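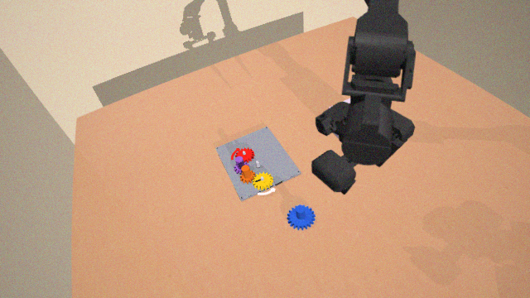 No. 484

6 Aug 2018
by Hugo Sabatier

So I finally rode up Prurkgate without getting off. If you don't live in Lavport that will mean nothing to you, but if you do, you know the bit I mean, past the bakery where the road bends and then just keeps going up like it has a grudge. I've walked my bike up there more times than I'd like to admit, usually while a kid with a backpack cruised past me standing on the pedals and humming.

I bought the bike last November, which was a dumb month to buy a bike. It's a secondhand Gotura, dark green, with a scratch down one side and a bell that sounds like a spoon dropped in a sink. I paid 200 dollars for it and then spent the winter feeling guilty every time I squeezed past it in the hallway to get to the coats. I hadn't owned one since high school! I think I pictured myself gliding to work with a loaf of bread in the basket. The bike doesn't have a basket. I still haven't bought one.

When it got warm enough I started taking it out before breakfast, down to the harbor and back, all flat, and I got pretty pleased with myself. Then I tried going home the other way. I made it past the first four houses and had to sit on a wall.

My mistake (one of them) was shifting. I'd leave it in a big hard gear because it felt sporty, wait until my legs were nearly done, and then panic and yank it all the way down at once. The chain would make a horrible crunch, I'd lose what little speed I had, and that was that. Twice it came off completely and I got home with black hands and a black stripe on my good shorts. It does not wash out, by the way. I tried dish soap, baking soda and something in a spray bottle my sister swears by.

I ended up taking it in to Detlef Grube at the shop behind the post office. I figured he'd tell me the bike was junk. He put it on the stand, turned the pedals with one hand, made a face, and asked how often I cleaned the chain. I said "clean it?" and he went to get a rag.

He did a lot to it in the end - new chain, new cables, some fiddling with a tiny screw that I watched closely and still couldn't explain to you. But the useful part was what he told me while he was doing it. Shift early. Shift while it still feels easy, before the bend, and let up on the pedals for a second while the chain moves over. Then sit down and stay sitting down. He also said my saddle was too low and I looked like I was riding a tricycle, which hurt a little, but I raised it and my knees have quit complaining.

It still took me weeks. I kept a little target in my head, first the blue mailbox, then the driveway with the boat in it, then the bend. The stretch after the bend is only 300 yards or so my neighbor claims, and I would like to see him do it. There was one morning I got close enough to see the top and a delivery van came down the middle of the road and I had to stop. I said some things to that van.

And then Thursday's-laundry kind of ordinary morning, nothing special, I just didn't stop. I was thinking about whether we had eggs. I went past the boat, past the bend, wheezing like an old dog, and all of a sudden the pedals got light and I was looking at the water tower. I whooped out loud. A lady watering her tomatoes waved the hose at me.

I rolled down the other side to Nolte and had the big breakfast, with the potatoes, and a second coffee. We did not have eggs, so I picked some up on the way home and carried them in my jacket. One broke.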